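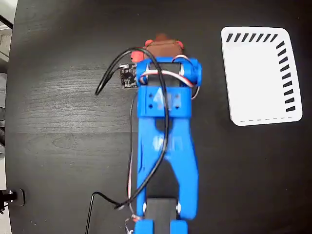

Gripper comparison, second progress report
Prepared for the Nestgate small grants panel
January 31, 2025

You asked for a shorter report than the last one. Fair enough.

The question you are paying us to answer is whether a cheap printed arm can sort small parts well enough for the packing bench at Drelldale, and which gripper it should have on the end. We have now tried two. The first is the standard printed jaw that comes with the arm design. The second is the Clondamis soft-tip gripper, which costs a good deal more and arrives in a very nice box.

Both were given the same job: pick up an object, carry it across the table, put it down on the target, let go. Letting go has taken up more of our winter than we budgeted for. Each gripper had 40 attempts. The printed jaw dropped or missed 16 of them. The Clondamis missed 9, and most of those were light objects that stuck to the tips and came back with the arm, like a dog that has misunderstood the game.

So the expensive one is better, though by less than its brochure led us to hope. We also suspect the printed jaw was let down by its servo, which gets weaker over a long session. A stronger one is on order and we would like to repeat the full set before telling you to spend anything.

Cabling remains our least glamorous problem. The long black cable still lies over the top of the arm and down the link, and on a wide swing to the left it pulls tight and nudges the wrist. Clips have been printed. The first batch fitted beautifully and snapped. The second batch is uglier and has held so far.

We changed controllers in the autumn, from our own board to the Kan. Set-up took 18 days against the two in our plan, mostly spent on a setting that was described in the manual under a different name. Since then it has behaved, and the arm no longer twitches when switched on, so people have started standing nearer to it.

Spending is within the grant. The replacement servo comes out of the spares line, which is now nearly empty, and we may ask to move a little across from travel – we have not been anywhere.

Still to do before the final report in June:

Repeat the printed jaw trials with the new servo
Run both grippers with the overhead camera moved to one side
Agree with Drelldale what counts as a dropped part, as their definition is kinder than ours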